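Tudov Lab, Handout 3: Handling Rules for Blades in Two-Arm Kitchen Tasks
Posted 28/04/2026

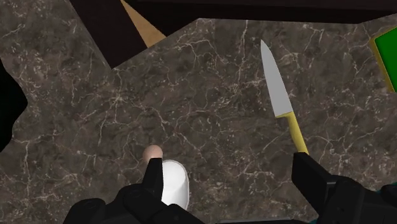
The rules apply in simulation as well as on the bench. Habits carry over.

1. Grip the handle only, never the blade.
2. Point the tip away from the other arm – also while waiting.
3. One arm moves at a time when a blade is up.
4. Log every dropped item, even if the run goes on.

Runs that break rule 2 are scored zero. Read section 7 of the Plarine notes before the May lab.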